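Projects > Ploramby cell > Gallery > Gripper fault

We use cookies to remember your display settings. Accept | Manage

Ploramby cell: the over-grip fault
Posted 2026-07-07

The Ploramby cell was built to assemble paper flowers: pick a bud by its wire stem, pass the stem through a ring of petals, close the petals, place the head in a tray. It ran from February on a Parov two-finger gripper with a Spanos force sensor at the wrist. At cycle 1,137 the cell stopped on a force limit with a crushed head between the fingers. The log showed that the fault had started much earlier.

The sensor zero had been drifting upward since cycle 462. The controller subtracts the zero from each reading, so the fingers closed harder to reach the same reported value. By cycle 509 the true grip force was 80 percent over the setpoint. The alarm was set on the reported value and stayed quiet.

A second problem came out during the review. The guard door switch was wired to pause the program but left the gripper powered. A person clearing a jam could have had a finger in the jaws with the force reading wrong. The switch now cuts gripper power directly — no software in the path.

Assembly is done by hand until the cell is signed off again. The order of work is the same: bud, stem, petals, tray. 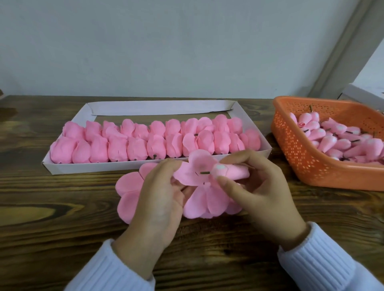 The restart plan has the zero checked against a Ristex reference spring before every tray. Any shift over the limit locks the cell until it is reset at the panel. The petal closing step will run at half speed for the first batch, with the door switch tested at the start of each shift.

Recent items
Force sensor wiring, revised
Stem feeder jams
Door switch test sheet
Tray fixture drawings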